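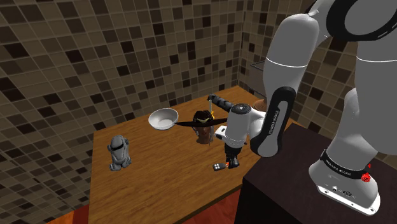
Figure 7.1 A simulated tabletop from the Mirkska set, with the arm's gripper pointing down beside a bust in a wide-brimmed hat.

Chapter 7
Testing in Made-Up Rooms

Suppose you have trained an arm to pick up a bowl. You've run it on your own bench all week and it hardly ever misses. Then a friend in another lab loads your policy, puts a bowl on her own table, and the arm closes its fingers on thin air. What changed? Her table is a different colour. Her walls are different. There's a hat on the table, and your training set never had a hat in it.

This chapter is about finding that sort of failure early, on a computer, before you've booked a minute of time on real hardware. I think it's one of the most enjoyable parts of the whole field. You get to build rooms that no sensible person would decorate, fill them with odd things, and watch what your policy makes of them!

The method we'll follow is called scene shuffling. It was worked out by Maricel Marquez and her students on the Mangubat project, and the core of it fits in a paragraph. Keep the arm, the task and the starting pose fixed. Change one group of things at a time: first the surfaces (walls, floor, tabletop), then the clutter, then the lighting, then the camera position. Run the policy 200 times for each group. Compare each score with the score from the plain room you trained in. The size of the drop tells you what your policy was leaning on.

Look again at Figure 7.1 with that in mind. The walls are covered in mosaic tile, in browns and near-blacks, and the darkest tiles fall in no regular order. A policy that has learned to find objects by looking for dark patches on a light background is going to have a hard time there. The light gray bowl near the back of the table is a nice test too: from this viewpoint its rim meets the line of the wall, so the outline has to be picked out against tile as well as wood.

Clutter does a different job. The gray figurine and the bust aren't part of the bowl task at all. We call objects like these distractors, and choosing them well is a bit of an art. A distractor with a rounded shape can pull the gripper toward it. A tall one can block the view. Section 7.3 has you swap distractors in and out and plot the results, and the plots are often surprising, even to people who have done this for years.

The Mangubat group's first result still delights me. They compared 2 policies, Clakus and Lestenico, that scored the same in the plain room. With the surfaces shuffled, Clakus barely moved and Lestenico fell apart. With the clutter shuffled, they traded places. Equal scores at the start had hidden two quite different ways of seeing the table.

We'll rebuild that experiment over the next few sections, using 11 rooms from the Mirkska set. You'll need the simulator you installed in Chapter 2 and the trained policy you saved at the end of Chapter 6. If yours didn't train well, keep it anyway. A weak policy gives you plenty to look at.

7.1 Choosing a baseline room

Before you shuffle anything, you need a room to compare against.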